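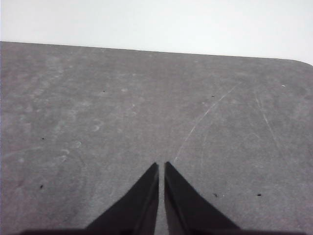 A second language at the kitchen table

Mahlet Endale started learning Turkish at the age of 61, from a neighbour two doors down. She had tried evening classes before, first Italian and then Welsh, and given up both by February.

"I was always the one who hadn't done the homework," she says. "I'd sit in the car outside and copy out the verbs. Then I'd go in and get them wrong anyway."

The neighbour is Defne Oral, who moved to Clandumeck in 2000 and taught maths at the secondary school there until she retired. She had never taught a language and was not keen at first.

"I said no," says Oral. "I can speak Turkish but I can't explain it. Why does the ending change? I don't know, it sounds wrong if you leave it."

They settled on an hour after lunch, 4 times a week, with no textbook. Oral talks about whatever she did that morning and Endale asks when she is lost. In the early weeks this meant stopping at nearly every word. They spent one whole afternoon on a story about a bus that went to Husar by mistake.

Endale grew up with Amharic and English, and says the word order helped. "The verb comes at the end in Amharic as well. I didn't have to fight with that. The vowels I fought with." She keeps a notebook, written the way she hears things, and Oral is not allowed to correct the spelling in it.

Oral does correct her speech, though less than she used to. "If I stop her every time, she forgets what she wanted to tell me. So I wait, and later I use the same word properly. Sometimes she notices."

Has it changed her own Turkish? She thinks so. Her sister in Izmir told her on the phone that she had begun speaking slowly, as if to a child. "I was a bit offended — but she was right."

Endale has no exam in mind. She can follow the radio news if the subject is the weather, and she has read one short novel with a dictionary, which took all winter. A second one is on the shelf. She has got as far as page nine.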